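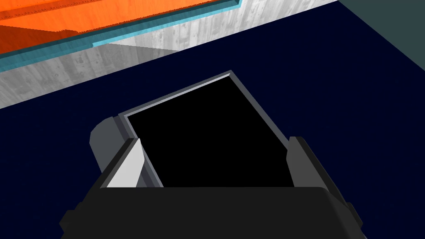

Rimer simulation exercise, student section, November 2019. Recorded by Aroha Faulkner. Grip checks came first. The thin black panel was held at a tilt between the two fingers, and Jin-sol Byun asked that the angle be logged with each trial. Limit set at 600 steps.
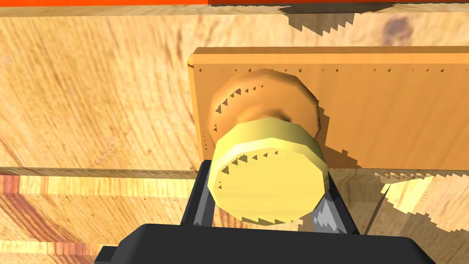 Shadow settings remain open. The dark sawtooth marks along the rim of the yellow disc also appear on the orange board behind it -- Nahom Beyene will raise the shadow bias and render again.
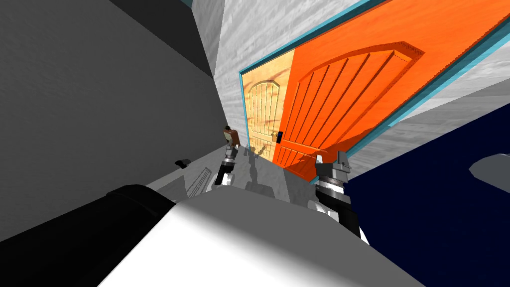 Page last changed: March

Door task assigned to Ye-ji Hong. Start from seed 44, both arms enabled.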